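Altard Esley Concert Light

Handheld LED light for fan clubs, dance cover groups and venue ticket packages. Sold by Skilside in single units and in cartons of 34.

Overview

The Esley is a battery-powered light stick with a frosted dome and a straight handle. It runs in two modes. In Manual mode the user steps through the preset colors with the thumb button. In Show mode the light takes its color and flash pattern from a transmitter at the lighting desk — the transmitter is ordered separately and is not needed for Manual mode.

Altard has made stage and audience lighting since 1995. The Esley replaces the Du Plessis hand light and uses the same wrist strap and carry pouch.

Specifications

Power: three AAA batteries (not included)
Light source: RGB LED, dimmable in four steps
Show mode range: 500 feet, line of sight
Pairing: by seat block or by carton
Units per transmitter: 700
Dome: polycarbonate, twist-off
Handle: ABS, matte white or matte black
Strap: woven nylon, removable

Setup

1. Twist the base cap to the left and insert the batteries. Match the polarity marks.
2. Hold the button for three seconds. The dome flashes white once.
3. For Show mode, slide the switch to S before doors open. The light goes dark until it receives a signal.
4. To return to Manual mode, slide the switch to M. The last color used is restored.

Do not mix old and new batteries. Remove them before storage. The handle is splash resistant only and should not be rinsed.

Custom printing

The base cap and the strap can be printed in one color. Send artwork as a vector file. Group names and logos require written permission from the rights holder, and orders without it are returned to the customer. 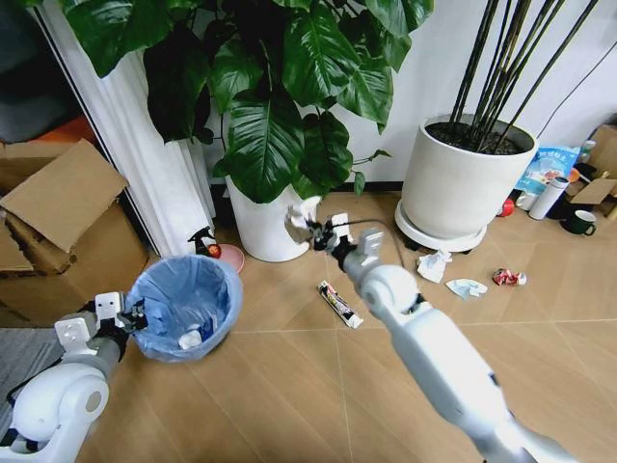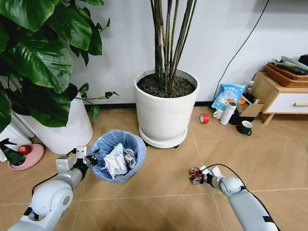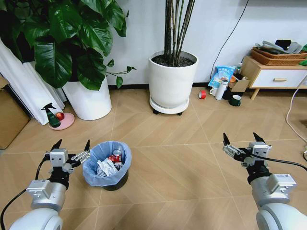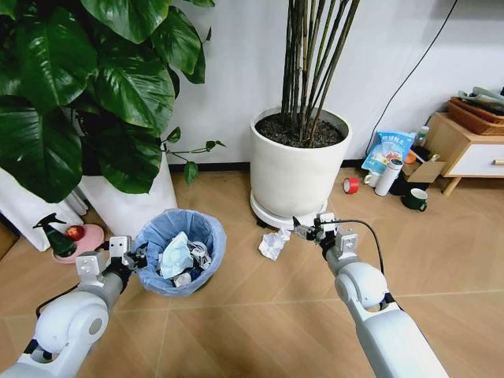 Ordering and returns

Stock colors ship from the Skilside warehouse. Printed orders are quoted individually — contact Palesa Pillay in group sales with the quantity, handle color and event month. Unopened cartons can be returned for credit, less freight. Printed units cannot be returned unless faulty.

Related items: Esley transmitter, spare dome, wrist strap, carry pouch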